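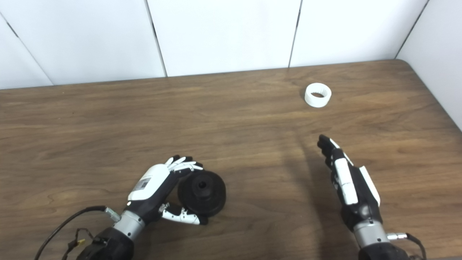

# The Parts Table

11 February 2023

This gallery page covers the table in Room 903 at Tavik, where small plastic and rubber parts are laid out before they go back on the shelves. People who use the shelves asked for something they could look through at home, so the entries are kept short. Each one says what the thing is and where it lives. Longer notes are in the binder by the door.

The stock came to us in mixed boxes when the old Pernurus repair counter closed. Most of it had no labels. We have been going through it a box at a time, and there is still a good deal left.

## The table

**The top.** Medium brown, with a streaky wood grain that runs darker in places. It makes a good background for white parts and a poor one for dark ones, so black rubber goes on a sheet of paper when we measure it.

**The corner.** The far right corner is rounded. The table came from Þorgeirsson, the office furniture place on the harbor road, and was sold off cheap as a display piece.

**The finish.** We wipe it with Zillance surface oil, thinly, and leave it overnight. Too much oil leaves a film that gets onto the rubber. Please don't top it up yourself.

**The back wall.** White panels with thin dark seams between them. No hooks, no tape and no sticky putty, as the surface marks easily. Lists go on the clipboard.

**The side wall.** White as well, on the right as you face the back. The table stands close to it, so long pieces of tube are better handled from the left.

## White plastic

**Sleeve, short.** A white ring, open at both ends, with a ribbed or slightly textured outside. It stands upright on its own, which is how we store it. Tray 2.

**Sleeve, long.** Same bore as the short one, but it doesn't stand well. Lay it down, and check both ends for cracks before you take it. Tray 2, at the back.

**Collars.** Split on one side so they can be opened over a pipe. A few have gone yellow – they are still fine for anything out of sight. Tray 3.

**End caps, push fit.** Sorted by inside diameter. The drawer label gives the size in millimeters, and the old inch sizes are penciled underneath.

**End caps, threaded.** Kept apart from the push fit ones after several mix-ups. If the cap turns and catches, it belongs here.

**Spacers.** Flat rings in two thicknesses. They stick together in the bag, so count what you have when you get home and bring back the extras.

**Odd lengths.** Offcuts from the sleeves and tubes. Take what you like, no need to sign for them.

## Black rubber

**Disk with a raised hub.** A wide black rubber piece with a knob in the middle and a small hole in the top of the knob. We don't have a part number for it. It has the look of a suction cup or the base of a plunger, and for the moment it is listed under "cups and bases." If you recognize it, write the name on the clipboard.

**Washers, thick.** Good for garden taps. They were packed in talc, which comes off on your fingers and wipes away with a dry cloth.

**Washers, thin.** These go missing more than anything else in the room. Keep them in the lidded tub.

**Grommets.** Mixed sizes on a wire, smallest at the closed end. Slide off the one you need and close the wire again.

**Feet.** For chairs, stools and small appliances. Sets are tied together with string. Please don't break a set for one foot – there is a jar of singles next to it.

**Bellows.** Folded rubber covers from the Pernurus pumps. Stretch them gently before you take one home and look down into the folds, where the splits start.

**Perished pieces.** Anything sticky, crumbling or cracked right through goes in the gray bin under the table. It does not go back in the tray for someone else to find.

## Trays and drawers

**Shallow trays.** Numbered on the front edge. White plastic is in the low numbers and black rubber in the high ones. Nothing should be stacked above the rim.

**The 60 drawer.** Everything with a 60 mm bore or close to it. This size turned up so often in the Pernurus boxes that it got a drawer to itself.

**The long box.** Holds tube up to 600 mm. Anything longer stands in the corner behind the door with a tag on it.

**The waiting tray.** For parts nobody has identified yet. It gets looked through at the start of each session, and things do leave it. A brown ring that sat there most of last year was matched to a coffee grinder in May.

**The clipboard.** Write down what you took, the tray and the size. Initials are enough. Pencil only.

## Measuring

**Calipers.** Two pairs, both metric. The one with the green cord reads slightly over, so use the other for threads.

**Bore first.** On rings and sleeves we write the inside measurement first, then the outside, then the height. Older labels have it the other way round. If a label has no date on it, measure the part again.

**Rubber.** Don't squeeze it in the calipers. Close them until they touch and stop there. For disks, take the width across the rim and then the hub separately.

**Ribbed parts.** Measure over the ribs, and note "over ribs" on the label. Someone cutting a hole for the part will need that figure.

## Still to do

Around 400 pieces have been labeled so far, and the catalog sheet is up to the end of the white plastic. The black rubber is sorted but only partly measured. Four boxes are under the window, taped shut and marked with the shelf they came from. Please leave the tape on until they are booked in.

We are short of small zip bags, paper labels that stick to rubber, and a deeper tub for the feet. A second lamp would help too. The overhead light reflects off the tabletop and makes it hard to read molded numbers on pale plastic.

If you want to look for a part, bring the broken one with you, or at least a drawing with the bore marked on it. The room is on the ninth floor, left out of the elevator, and the door sticks a little at the bottom.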